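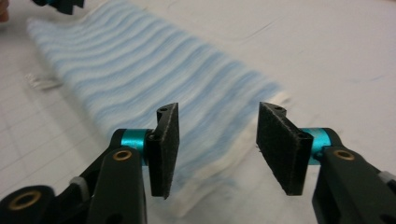
夹爪对着毛巾的白边，蓝白条纹这一条。

我在酒店布草洗涤这行干了16年，最近老有人问我，你们厂是不是要没人了？问的人多半刷到过机器人叠衣服的视频，替我着急。我先说结论吧：人还在，活变了，变得还挺别扭的。

我们厂给几家酒店和一家连锁浴场洗毛巾，其中Konano要求最细，毛巾三折，商标朝里，白边对齐，差一指宽就退。以前新人进来，头一个礼拜什么都不学，就学叠。师傅站旁边看，叠歪了也不骂你，伸手给你抖开，重来。我当年一天抖开多少条，现在想起来手腕还酸！

去年11月，厂里跟Worncombe签了合同，说要上自动叠巾。我以为会拉来一台大机器，结果先来的是一批手持夹爪。人两只手各握一个，拿夹爪去叠，叠的过程录下来，给机器人学。厂里抽了几个老员工去做这个，我是其中一个（我报名的时候纯粹觉得坐着干活挺好）。

坐下来才知道难。手指头捏毛巾，厚了薄了、是一层还是两层，一捻就晓得。换成夹爪，这点感觉全没了，你得靠眼睛，靠猜。我头一天下午叠的还不如刚来的小姑娘，脸都红了。叠了二十多年毛巾的大姐更惨，她习惯用小拇指顺一下边，夹爪哪来的小拇指？她就一直愣在那一步。

后来慢慢顺了，我反倒开始琢磨自己平时到底怎么叠的。为什么先拉左角？为什么放下之前要往前送一点？十几年没想过的事，一个一个翻出来想。说实话这部分我喜欢，挺有意思的，比流水线上站一天强太多。

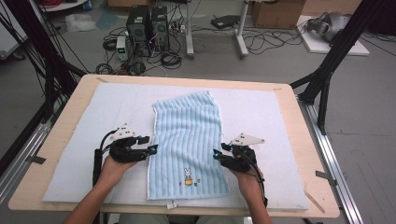 浅蓝色这条下头有只绣的小兔子，两只夹爪一左一右。

可是喜欢归喜欢，有几笔账我觉得得摊开来讲。

头一个是钱。叠毛巾一直是计件的，手快的人挣得多，这是大家都服气的规矩。做采集怎么算？一开始按时薪，比手快的大姐平时挣的少一截，她们当然不愿意来。来的都是手慢的，那机器学的不就是手慢的吗？我在会上提了，后来改成时薪加补贴，才有几个真正的好手肯坐下来。我们一个班定的是300条，听着比流水线少多了，但每一条都得规规矩矩，叠坏了要重来，一天下来眼睛比手累。

再一个是手艺算谁的。我知道这话说出来有点大，叠毛巾算什么手艺嘛。可既然公司愿意花钱请人来录，那它就是值钱的。录进去以后，机器叠一年、叠十年，大姐只拿那几个星期的补贴。我不懂法律，也不觉得该给她发一辈子工资，但总该有个说法吧？哪怕将来调岗的时候，让录过的人先挑，我觉得也不过分。

调岗这个事也得说。厂里讲不裁人，叠巾组53个人，以后分到质检、分拣和设备看护。听着蛮好，可是设备看护要看屏幕，要会填英文的报错单子，我们组一半人手机打字都用手写。培训安排了2次，都在下班以后，带孩子的根本去不了。你说这算给了机会还是没给？

我有个同行在Suominen那边的洗涤厂，他们上机器上得早，她跟我说最不习惯的是安静。以前叠巾台上边叠边聊，谁家儿子考学，谁家婆婆住院，一下午就过去了。现在人散在各个工位上，隔着机器，中午吃饭才碰得着。这种东西没有哪张报表会写，可我们这些人天天来上班，有一半就是靠它撑着的。

也别光说坏的。夏天的叠巾间你们没进来过，烘干机一开，人跟毛巾一块儿蒸。腰不好、肩膀抬不起来的，我们组随便拉几个都是。要是机器真能把最闷最重的那几个小时接过去，我第一个鼓掌！我不想我女儿那辈人还站在那儿抖毛巾。Kanell那套分拣线装上以后，弯腰捡脏布草的活少了很多，没有谁怀念那个，真的没有。

所以我不反对机器。我想要的很具体：计件的人转岗，头半年收入要兜住；培训放到上班时间里；录过动作的人，名字记下来，以后有岗位先问她们。三条都不贵，比那套设备便宜多了。

下个月厂里还要开会，听说要谈夜班先换还是白班先换。我准备把这几条写在纸上带过去，省得到时候一紧张又只会说毛巾。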